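Wevstead 492 Rugged Tablet

The Wevstead 492 is a ten-inch Android tablet for shop floors, warehouses and delivery rounds. It replaces the Clullon, which stays on sale until stock runs out. Cases made for the Clullon do not fit the 492, as the charging port has moved to the short side.

The battery can be changed without tools. A full charge covers a normal shift with the screen at medium brightness, and the tablet stays on for nearly 95 seconds while you swap to a spare — long enough to do it without losing your work. Spare batteries are sold singly.

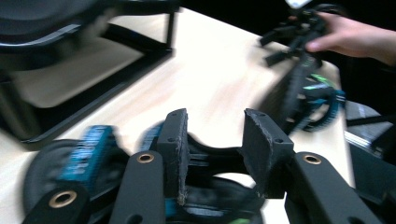 Black gripper fingers, with brass bushings in the linkage arms.

Storage is 100 GB, of which 16 GB is taken up by the system. There is a card slot behind the same flap as the SIM. Close the flap fully before using the tablet outdoors.

The screen works with thin gloves once glove mode is switched on in Settings. It does not work well with thick winter gloves, and for those we suggest the Ostrowski stylus, sold separately.

In the box: tablet, one battery, mains charger, USB-C cable, hand strap. The desk dock and vehicle mount are extra.

Software updates are sent out monthly. If you manage several tablets you can hold an update back and release it yourself from the admin page. The October update adds Welsh and Polish keyboards.

Repairs are done at our Histumstead workshop. Please back up and remove any memory card before sending a tablet in. The repair desk takes calls on weekdays and on Saturday until noon — ask for Ansel Escobedo if your order covers more than one site.

Price on request. Trade accounts welcome.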